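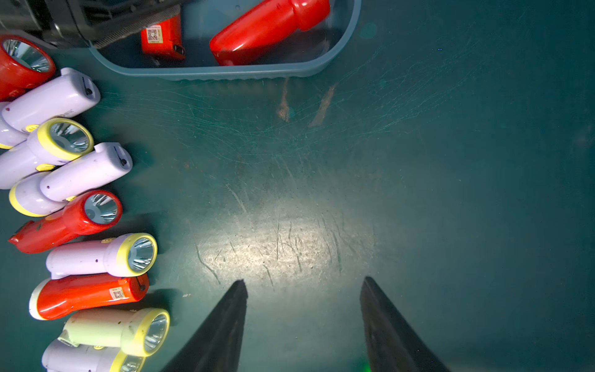 Readers of the first edition wrote in to ask whether a scratched mat has to be replaced before flashlights are sorted on it. Perrin answered for the workshop: no, keep using it, fine scratches do no harm, but wipe up grit and old stains as far as they will come.

Section 3. Setting up the mat and sorting the flashlights

This section covers hand flashlights kept in the Vemix loan kit. Headlamps and lanterns are in the next section.

3.1 Before you start

1. Lay the mat flat on a bench with good light. Wipe it with a damp cloth and let it dry.
2. Put the tray at the far side of the mat. Flashlights that go in the tray are out of the line until they have been checked.
3. Leave the middle of the mat clear. You will need the space to turn each flashlight over.

Note: Stains that have been on the mat for a long time may not lift. Do not use solvent on them. It softens the surface and the next flashlight will pick up the color.

3.2 Lining up

1. Set the flashlights side by side along the left edge of the mat. They may touch, but should not be stacked.
2. Keep them in a single column. It does not matter if they lie at a slant.
3. Check that every flashlight is switched off. On some models the button is on the side of the body and is easy to press by accident when they are packed close together.

Caution: Do not look into the lens when you test a switch. Point the flashlight at the mat and look at the patch of light there.

3.3 Checking each flashlight

1. Take the flashlight nearest you and bring it to the middle of the mat.
2. Look at the lens and the reflector. Clean the lens with a dry cloth. Never put a finger or a cloth on a bare reflector – the coating marks at once and cannot be polished.
3. Look at the lanyard hole in the tail, if there is one. Pull out any broken cord.
4. Switch the flashlight on and off 3 times. If it flickers, put it in the tray.
5. Return a good flashlight to its place in the column.

Note: Color is not a guide to the model. Go by the Gedusex stock list, where each flashlight has its own line.

3.4 The tray

1. Enter every flashlight in the tray on form 855 before it leaves the bench.
2. Take the batteries out of anything that will stay in the tray overnight.
3. Empty the tray before starting on another kit.

Caution: If you find a leaking battery, put on gloves and stop sorting until the mat has been cleaned.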